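Interior Color, Session 4: Dark Colors and Where They Go Wrong

Read this before the studio hour. Bring your swatch cards, including the ones you have decided you hate.

We left off with pale neutrals, which are forgiving, and which most of you picked for the first assignment for that reason. Tonight we do the dark end: maroon, oxblood, bottle green, ink. Students tend to love these on the card and fear them on the wall. The card is two inches wide, so it has an unfair advantage.

1. Value first

Value is how light or dark a color is. It does more work in a room than hue does, though hue gets all the attention and the silly names. If you squint at a room and the furniture disappears into the walls, you have a value problem, and changing a red to a blue will leave you with the same problem in blue.

Our class scale runs from 0 (black) to 50 (white). It isn't the scale in your textbook. I inherited it with the filing cabinet. Anything under 18 we call dark. Most maroons on the Plaltness fan deck land there, along with a few browns that the deck insists are reds.

2. What dark surfaces do to their neighbors

Put a mid gray on white and it looks grubby. Put the same gray on deep maroon and it looks clean, lit and a bit expensive. The gray hasn't changed. Your eye judges each color against whatever sits beside it, and a dark ground makes nearly everything else look promoted.

Warm grounds also push grays toward their opposite, so a neutral gray beside dark red can seem faintly green or blue. Clients will swear you switched the sample. Keep the sample.

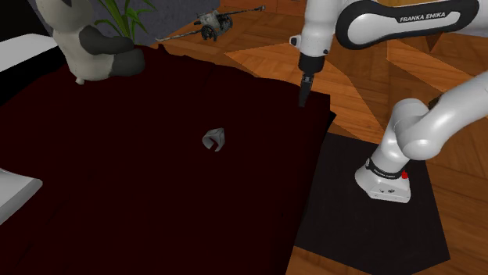

Dark maroon in both, with something much paler set against it. 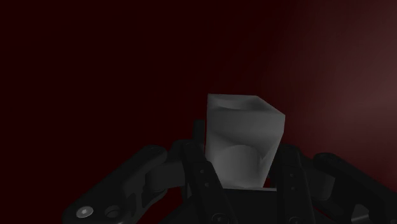
Does a dark wall make a small room look smaller?
Less than people fear. What shrinks a room is usually a hard line where the dark color stops, such as a bright white ceiling sitting on top like a lid. Carry the color onto the trim, or soften the ceiling by a few steps, and the corners get harder to find.

3. Light falling on dark color

A dark wall is never one color for long. Near a window maroon turns brown or brick, and in the far corner it may as well be black. Paint a test board at least 2 feet across and move it around the room morning and evening. Taping up the card and looking at it once does not count, and I can always tell.

Finish matters more down here as well. Gloss on a dark wall shows every roller mark and every regret. Matte hides those and then collects a shiny streak at shoulder height in the hallway. Eggshell is the usual compromise – it does both things slightly.

4. Wood next to red

Orange-toned floors and dark red walls can get along, but they need a gap. A black or charcoal baseboard will do it, or a rug with some gray in it. Without the gap the two warm colors argue, and the floor generally wins because there is so much of it.

The Grecu house slides show the other approach, where everything was stained to match. Look at them and form your own opinion. Mine was formed some time ago.

5. Assignment

Paint one gray on three grounds: a white, a mid tan and a dark of your choice. Use the Wolis sample pots from the supply room, and put the lids back on. Write 25 words on each saying what the gray appears to do. "Pops" is not a description. Due 27th September, at the start of class. The dark room proposal follows in October.

Optional reading: the Mistinent booklet on trim colors, which is short and has good charts if you skip the foreword.

Comments

My gray went purple on the bottle green board. Is that allowed?

It's supposed to shift, mine went sort of pinkish. Write down what you see.

Supply room is out of the tan. There are a lot of pots of something called Biscuit though

Did anyone else paint the hallway before doing this reading? Asking with shoulder streaks

Where are the Grecu slides, the link on my handout goes to the session 2 stuff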